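Shares 2 | Comments 2

Pilot kitchen notebook, February, Sunday

Started 7:40 am. Catching up on the bean soak work while the building is quiet and the big kettle is free.

Batch 104 is the Prunda navy beans, same lot as last time. Soaked overnight in tap water with no salt, lid on, in the walk-in. Drained at 7:50. They took up less water than the previous lot and the skins were tighter. A few floaters, picked out and thrown away. I rubbed a handful between my palms and hardly any skins slipped, so I'm not going to shorten the soak no matter what the Stuleo sheet says. Their sheet assumes warm water and a newer crop.

Blanched at 8:15. Foam came up fast and I had to drop the heat twice. Next time use the taller basket. Beans were still chalky in the middle when I cut them, and that's where I want them going into the cook.

Sauce is the Tsolakis recipe with the tomato cut back and the molasses left alone. I changed the starch from the old one to the Teneck sample. It went in as a slurry with cold water and lumped anyway, so I strained it and started over with the stick blender running. Second try was smooth. It looks thin in the kettle but the last trial looked thin too and set up like pudding by the next morning. Leave it.

Filled 778 g of sauce into the hot-hold pot for the first set, beans weighed separately. Scale was drifting before I leveled the feet. Anything written on the loose sheet before the leveling is crossed out and should not be copied over.

Taste at the kettle: sweet up front, mustard is lost. I thought it needed vinegar and added none, because I want one clean run with only the starch changed. Write the vinegar up as its own trial.

Cook notes. Came up to temperature slower than usual. Steam pressure was fine at the gauge, so I suspect the trap on the left side again. It was on the repair list in the fall and is still on it. Held for the full time from when the probe got there and did not count the slow climb. Cooling water on at the end, no trouble.

Opened one as soon as I could handle it. Beans whole, a little firm, some splitting near the top. Sauce clings better than with the old starch. Color is a shade darker than the reference, and I don't mind it. Drained weight is on the loose sheet.

To do: compare again after a week on the shelf, order more mustard flour, ask Stuleo which crop year their soak times come from, wash the strainer properly (starch in the mesh).

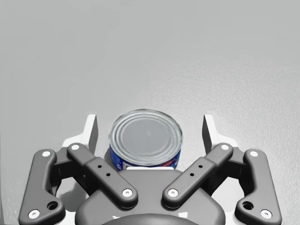 Also leave the second set alone until the week is up. If anyone needs shelf space, move the empty jars first. Kettle rinsed and drained, walk-in light off, done 1:20 pm.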